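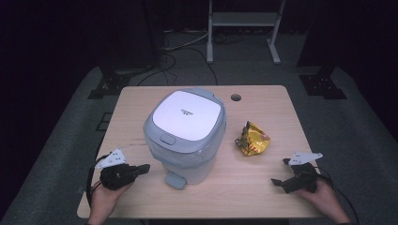
Bin on the table by the cable hole, lid shut, snack wrapper next to it.

Ticket 144 – Small bin, lid not staying shut
Site: Kadgate, first floor
Raised by: Hajar Ouali
Handled by: Raimonds Lill
Status: Open, waiting on requester
Opened: January 16, 2018

Original report (Hajar Ouali)
The lid on the small white and grey bin pops up again after you close it. You press it down, it clicks, you walk off and when you come back it's up. It has been doing this since December. I think the catch has gone. Please can we have a new one, the same size, as it has to fit between the two cupboards.

Reply 1 (Raimonds Lill)
I've had a look. The lid is shut in the picture on this ticket, so it does shut. I'm not ruling out the catch, but I've had three of these reported as broken catches and two were bags put in badly. Before I order anything:

Does it pop up with no bag in it at all?
Does it pop up when opened with the button on the front, or only with the pedal?
How full is it when it happens?

Also, the bag is hanging down round the outside of the body, nearly to the pedal. Who fits the bags up there?

Reply 2 (Hajar Ouali)
I don't know who fits them. Whoever empties it. It pops up with the pedal. I haven't tried the button because I use the pedal like everyone else. It wasn't full.

Reply 3 (Raimonds Lill)
Please try the button. Also please try it without a bag. "Not full" could mean anything.

Reply 4 (Octavio Condori)
Adding myself as I sit nearest. The supplier's sheet (Mersha, the folded one that was in the box) says the lid is good for 3,000 openings. I don't believe that figure for a second, and in any case I can't see how you'd check it. The same sheet says the bag should be tucked under the rim, and I doubt anybody has read that far. I took the bag off and worked the pedal 17 times. The lid came back up on 6 of those. So it does it without a bag as well, though less than Hajar makes out.

Reply 5 (Raimonds Lill)
Thanks, that's more use. Was it on the floor or on the table when you did that? If on the table, were you pushing the pedal by hand? A hand tends to let go of the pedal faster than a foot does, and then the lid drops hard and bounces.

Reply 6 (Octavio Condori)
Table. By hand. Fair point, I'll do it again on the carpet. Although I'd say a bin that only works when you let go of it politely isn't much of a bin.

Reply 7 (Rūta Ķēniņš)
Last year we were told to spray the hinge on the one downstairs with Prosine and it would be fine. It wasn't fine. It was slippery for a week and then exactly as before, and the lid picked up fluff. Please don't close this one with "lubricated hinge, resolved" like that one was.

Reply 8 (Raimonds Lill)
I wasn't going to. The hinge sits at the back and the catch is at the front, so spraying the back would be an odd way to go about it. Octavio, floor test please, same number of goes, and then the same again with the button. With the bag tucked in properly for half of them if you have the patience.

Reply 9 (Octavio Condori)
Floor, no bag, pedal: came up twice. Floor, no bag, button: never. Floor, bag tucked under the rim: twice with the pedal, none with the button. I didn't do the bag hanging outside as I'd had enough by then.

Reply 10 (Raimonds Lill)
Then I don't think it's the catch. If the catch were worn it ought to slip whichever way you open it. My guess is the pedal rod is sticking a little on the way back and nudging the lid. It's a guess. Leopoldo Bermúdez has a spare of the same model at Raka and will swap the inner part over if it can be taken out, which the sheet doesn't say either way.

Until then: use the button. Bag under the rim. And could the wrapper beside it go in, please, the lid does open.

Reply 11 (Hajar Ouali)
I'll use the button. I would still like a new one.

Reply 12 (Raimonds Lill)
Noted. Leaving this open. Hajar, let me know if it comes up even once after using the button, and whether the bag was tucked in at the time.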